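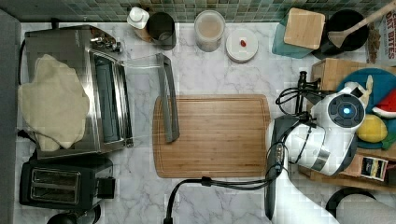
A reader wrote in under my November post to say that a counter should hold a kettle and a fruit bowl, full stop, and that anybody with more than that out is "living in a storage unit with a sink." I have read that comment more times than it deserves.

I don't buy it. The clear counter people never seem to explain where the toaster goes. Mine used to go in a low cupboard, because Drernberg's decluttering guide told me to put it there, and for 3 weeks I got down on my knees every morning at half past six to make toast. Then it came back up and it has stayed up, next to the toaster oven.

And yes, I own both. The guide calls that duplication. Have you tried doing two slices of bread in a toaster oven? It takes forever and one side comes out pale.

What I will give the reader is the back edge. Stuff drifts against the tile: a squeeze bottle, a lid without its box, the spoon or spatula left across the pot. I looked at the Viklund rail everyone recommends, $214 before the hooks, and I can't see what it does except move the mess up 10 inches where guests can look at it properly.

So my rule for now is dull. If I used it this week it can stay on the marble. The lids are getting a drawer, once I've emptied the drawer, which is currently full of things I cleared off the counter last time.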